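Ballorero: teaching an arm its way round a computer

Welcome to the gallery! Ballorero is our attempt to gather enough good examples for a learning system to pick up the fiddly business of working inside a desktop PC. Every example is one short go at one small job, saved with the joint positions and the video, and then checked by a person before it joins the pile. We have 3882 of them so far and I still get a little thrill when a clean one goes in.

Click through at your own pace. The fixed camera looks at the bench from the same spot all day, so you get to know the view rather well. 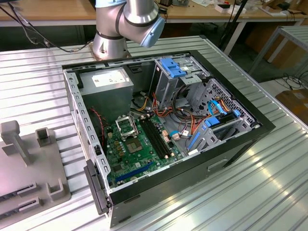
Page last changed: Apr 15, 2019

The arm leaning over the back edge of the case, side panel off and all the insides on show. I love this view! Look at the cables running across to the drive bays in orange, yellow, red and black. Cables are the hard bit, because they bend a different way every time you touch them, and that's exactly why we want lots of examples with them in.

Kamala Sastry drew the grey fixture plate on the left of the bench, and this is her fourth version (the first three are propping up a shelf). Having the holders in one known place makes the jobs much easier to repeat, and it means Mi-kyung Myung can set up a fresh go in 40 seconds. She has timed it, more than once.

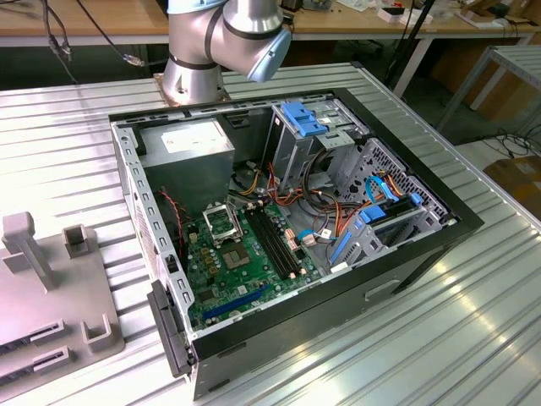

We did 293 goes in our best week in March, with Mi-kyung and Kyung-tae Noh swapping over whenever one of them got tired. Tired people make jerky examples, and the model learns the jerks too! So now we stop for tea a lot more than we used to, and the checking goes faster as a result.

We keep the poor goes as well, by the way. Chae-won Gil labels them with what went wrong, and her notes are some of the best reading in the whole project. My favourite just says "changed its mind".

Next up is a different make of case, then a go at the same jobs with the lights turned down. More pictures when we get there.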